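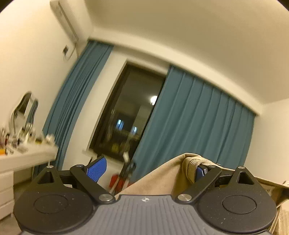 About Grerholm Campground

We opened Grerholm with 3 tent pads, a hand pump and a great deal of optimism, on a piece of hayfield that had been in the Savolainen family for longer than anyone could tell us. Today there are 146 sites, from the grassy tent loops up by the old stone wall to the full hookup pads near the road, and on a busy Sunday in July you'd be forgiven for thinking the whole county had come out for pancakes (some weekends it very nearly has!).

Getting here took patience. The town asked good, hard questions about septic, traffic and how close we meant to build to the creek, and we went back to the planning board more times than we care to remember. We moved the entrance, planted a long row of spruce along the north line, and gave up the sites nearest the water altogether. Our neighbors were kind enough to keep talking to us through all of it, and a good many of them now walk their dogs on our trails, which are open to them all year.

A few things regulars like to know: quiet hours start at 10 p.m., firewood is sold at the office and shouldn't be brought in from home, and the Skistier loop stays open into December for anyone with a warm trailer and a fondness for snow. Stindasport, the little shop beside the office, rents kayaks, bikes and snowshoes, and the folks there will happily talk your ear off about where the perch are biting.

Seasonal sites are $1,799, with water and electric included. Stop by the office or give us a call, and we'll gladly show you what's open.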